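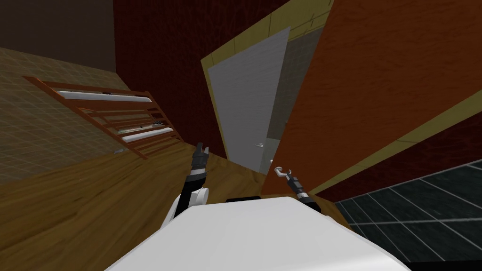

October, getting on for eleven at night. Back from Sencombe and too awake to sleep, so I will write up the day while I remember it.

Spent most of it on doors. Annatjie Mthembu wants a yes or no from me by the end of the month on whether the Trasell machine could do the evening round at Gotoswood – shut the windows, check the bathrooms, bring the towels down. I told her the towels worry me less than getting to them. Every room there has a door, and a good many of the doors have been rehung by somebody in a hurry since the place was built in 1936.

We ran the opening task 175 times in simulation. I had expected it to go wrong at the grasp. Mostly it went wrong afterwards, on the pull, when the base has to back away and the arm has to follow the door round. Aivar Dambrauskienė thinks we should let the base move first and the wrist catch up. I think that will drag the fingers off the lever. We argued about it over soup and agreed to try both.

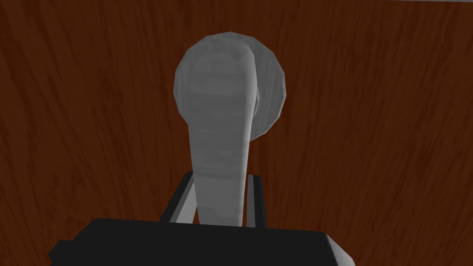 My own front door sticks, and I thought about that on the bus home. I lift it a little with my hip as I turn the key, and I have never once had to think about doing it. The simulated door has no such habits. It is one big plain panel of reddish-brown wood with a grey lever, and the gripper goes at it from below, a finger either side of the lever. I would use the flat of my hand, or an elbow if I had shopping. Two fingers are tidy but they give very little to push with.

So what do I tell Annatjie? Folding, not yet. Carrying, yes, if the load is light and the way is clear. Doors, perhaps by spring. The Nkosi people say they have theirs doing a whole corridor, but I have only seen the short film and it was speeded up 8 times.

Aivar is starting the next batch at 7 with the base moving first. I said I would be in by then and now wish I hadn't. Must take the big flask, and ask Annatjie whether any of the Gotoswood doors have round knobs.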